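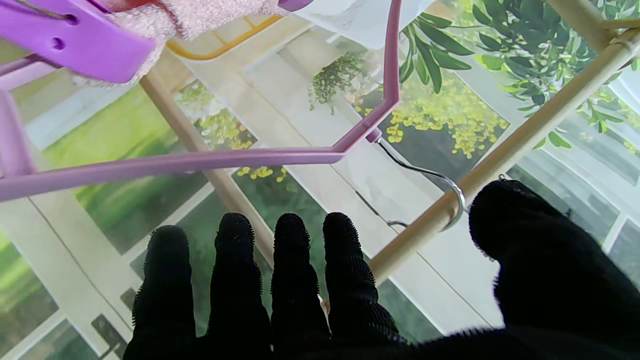

Photo: Tondum Stage Works

Open call: performers for "Drorken," a new evening-length piece

152 shares | 9 comments

Tondum Stage Works is looking for 4 movers to join the making of Drorken, a dance piece for a former feed warehouse with a very good floor and a very bad roof. Rehearsals start in November. The roof is being discussed.

We say "movers" because the last time we wrote "dancers" we got a stack of headshots and one person who could fall down properly. Training is welcome in any form: ballet, contemporary, clowning, judo, long years of waiting tables in a crowded room. What we need is people who can repeat a small thing many times without making it prettier each time. If you've been told your presence on stage is "a lot," please apply anyway, but know that you'll spend most of the first act lying behind a bench.

The piece is built on the habits of people who share a building and avoid each other in it. There is walking, a good deal of stopping, one long unison section that everybody hated in the workshop and that stays in, and a duet on a staircase. There is some speaking. There is no singing unless you start it.

What you'd be doing

Rehearsals run at the Schwerdtfeger warehouse, 10 a.m. to 4 p.m., with a real lunch break. The first stretch is improvisation and arguing. After that the material gets set and the arguing moves to the parking lot. We open in the spring with 15 performances, two of them for schools, who will be the toughest crowd you ever face and will tell you so in the Q&A.

You should be free for the whole period. "Mostly free" has caused us pain. If you have a wedding, a court date or a small tour in the middle of it, put it in your application and we'll see what can be done.

Money

The fee is $700 a week, rehearsals and shows alike, paid every 2 weeks by Durard, the production office that handles our contracts and does not find us funny. Travel within the county is covered if you keep your receipts. A guest room can be arranged for people from farther away. It has a bed, a window and a radiator with opinions. We don't pay in exposure, partly on principle and partly because we haven't got any.

Who can apply

Anyone 18 or over who can legally work in the US. We'd like a cast that doesn't all look as if it came out of the same class in the same year, so if you're older than the people you usually meet at auditions, we'd be glad to see you. The warehouse has a ramp and an accessible restroom. The staircase duet can be done on something other than a staircase. Tell us what you need and we'll plan the day with it in mind.

How to apply

Send one email with a short note on who you are, what you've been doing lately and what you're bored of seeing on stage. Add a link to a video of you moving, unedited, no music if you can stand it. Phone footage in a kitchen is fine. Drone footage on a cliff is less fine. No cover letter, no artistic statement, and please no PDF with a moody texture behind the text.

We'll answer everyone, including the people we're turning down. Those we invite will spend a day with us in the warehouse, paid at a day rate, soup included. Wear layers and bring shoes you can run in.

Subject line: DRORKEN MOVER, then your name. Emails headed "hi" have a way of getting lost.

9 comments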